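4. Approval authority and the diversion of supplier payments

4.1 Setting and data

The case examined in this section concerns Hadico, a mid-sized distributor of packaging and office goods, and the events that led to the dismissal of one of its senior administrators. The administrator held the post of office manager and, in practice, ran the front end of the payment process: purchase requests were raised in her unit, invoices were matched there, and the approved batch was sent from there to the company's bank. The conduct in question was uncovered by an internal review and was not contested at the labor hearing that followed. We refer to her only by role.

Our data come from three sources. The first is the payment ledger, which Hadico released to us after removing customer records. The second is the written report of the internal review, prepared by Zulema Echeverría and Nahuel Gaete. The third is a set of semi-structured interviews with current and former staff, conducted by the second author under the conditions described in Section 3. The ledger covers the full period of the administrator's employment. The review identified 267 payments to one vendor, Kunano, as lacking adequate support. Of these, 44 had no matching purchase request of any kind. The remainder had a request on file, but the request had been entered after the invoice date.

Kunano was a genuine business. It supplied event services and some printing, and it had delivered real work to Hadico before the irregular payments began. This matters for the analysis. Much of the guidance on vendor fraud is written with shell companies in mind, and the standard tests (a shared address, a missing tax registration, a bank account opened shortly before the first invoice) returned nothing unusual. The vendor passed onboarding because it deserved to pass onboarding. What changed later was the content of the invoices.

4.2 Mechanism

The scheme was simple. Kunano issued invoices with inflated amounts under broad headings such as "coordination" or "materials and handling." The office manager confirmed receipt of the service, matched the invoice to a request, and released it into the weekly batch. A portion of the excess was returned to her in the form of travel and household purchases paid by the vendor. The review established this from the vendor's own records, which Kunano surrendered during settlement talks.

Hadico's written policy required two signatures on any payment above a fixed threshold. The policy was followed. Almost every payment in the sample carries two signatures, and we found none that was forged. The weakness lay in who the second signer was. For most of the period the second signature belonged to a deputy who reported to the office manager, whose leave she approved and whose annual rating she wrote. In interview, the deputy described the signature as a step that "closed the file." He did not recall ever having returned a batch.

We distinguish here between formal and effective dual control. Formal dual control exists where two authorized persons sign. Effective dual control exists where the second person has the information, the time, and the standing to refuse. The first can be read from a ledger. The second cannot, and the external auditor, who tested a sample of 40 payments each year, tested only the first. All sampled payments passed.

Splitting was also present, though less often than we had expected. In the ledger, a split is defined as two or more invoices from the same vendor, dated within one week, whose sum exceeds the threshold while each part falls below it. Splits appear mostly in the early months. Once the deputy had been appointed, splitting all but ceased, and single large invoices took over. One reading is that the office manager no longer needed to avoid the second signature — it had become the easier route.

4.3 Why detection was slow

Three features of the office delayed detection, and they carry different weight.

The first was budget placement. The irregular payments were charged to a general administration line that had no named owner outside the office manager's unit. Department heads received monthly reports on their own lines and queried them, sometimes over small sums. No one received a report on the general line except the person who spent from it and the finance director, who saw it as a single total. The total grew, but so did the company, and as a share of revenue the line stayed within a narrow band for most of the period.

The second was length of service. Staff described the office manager as competent, exacting about other people's expenses, and generous with her time. Maximiliano Sosa, who worked in accounts during the later years, recalled having a taxi receipt returned to him for a missing date. Several interviewees mentioned this strictness as the reason they had not questioned her own approvals. We place less weight on this feature than the review did. Accounts of trust are gathered after the fact, and people who failed to notice something have an interest in describing the person as someone who could not reasonably have been doubted.

The third was the turnover of finance directors. Hadico had several in the period, and each inherited the delegation schedule from the one before. The schedule was an attachment to an older policy and was not reissued when the policy was revised. Damián Quiroga, the last of the directors to serve before the discovery, told us that he had signed the revised policy in December without opening the attachment. He had assumed that the delegations would be reviewed with the budget. They were not part of the budget calendar.

A fourth feature, often raised in work of this kind, is the absence of a reporting channel. Hadico had one. It was operated by Bandis, an outside provider, and it received complaints during the period on matters such as shift allocation and parking. None of them touched on payments. Two interviewees said they had considered using the line and had decided against it. Both gave the same ground: they had suspicions about the vendor's prices but had no document to attach, and the intake form asked for one. The form has been changed.

4.4 Discovery

The payments came to light through a change in banking software. When Hadico moved its weekly batch to a new platform, the vendor master file had to be cleaned, and the task was given to a temporary analyst, Solène Delorme, who had no prior contact with the unit. She sorted vendors by total paid and asked each budget owner to confirm the top entries. For Kunano there was no budget owner to ask. She passed the query to the finance director, who asked for the contract. None could be produced. The internal review opened within the week, and the office manager was placed on leave before its first meeting.

It is worth noting what the analyst did not do. She did not test for fraud, and the exercise was not designed as a control. Her list had one column for the vendor, one for the amount, and one for the name of the person who could say what had been bought. The third column was the one that failed. In the passages that follow we treat this as a question of ownership, and we compare Hadico with Acuña, a firm of similar size in the same trade that rewrote its delegation schedule after a smaller loss. 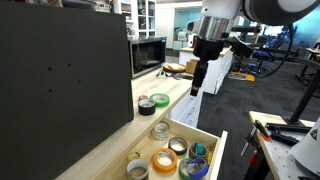 Does a second signature protect a company if the second signer reports to the first?
Very little. In the Hadico ledger the share of unsupported payments was higher in the months when the deputy signed second than in the months when the signature came from outside the unit.

The comparison needs care. Outside signers were used mainly during the deputy's vacations, and the office manager may simply have held back invoices in those weeks. The ledger offers partial support for this: the number of Kunano invoices falls when the deputy is away and rises on his return. Whether the outside signers would have refused a weak invoice is therefore unknown, as few were put in front of them. For the company the effect on losses is the same in either case, but the inference about the signers differs, and we do not claim that they were more careful.

Acuña's revised schedule makes two changes that bear on this point. The second signer on any payment must sit in a different reporting line from the first, and every budget line must name an owner who did not raise the request. The firm reports slower processing as a result — invoices that used to clear in one batch now often wait for the next. Staff complained about this in the first months and some vendors asked for deposits. We were not able to measure the cost, as Acuña did not record processing times before the change.

4.5 Limits

The ledger shows payments, and it does not show requests that were refused or withdrawn before entry. If the deputy ever raised an objection in conversation, there would be no trace of it. The interviews were held after the labor hearing, when the outcome was known to all who took part. The office manager declined to be interviewed, and her account reaches us only through the hearing record, where her statement is short and deals mainly with the terms of her dismissal. Vendor records were seen by the review team and not by us. Figures that depend on them, including the portion returned in kind, are taken from the review report and could not be checked independently.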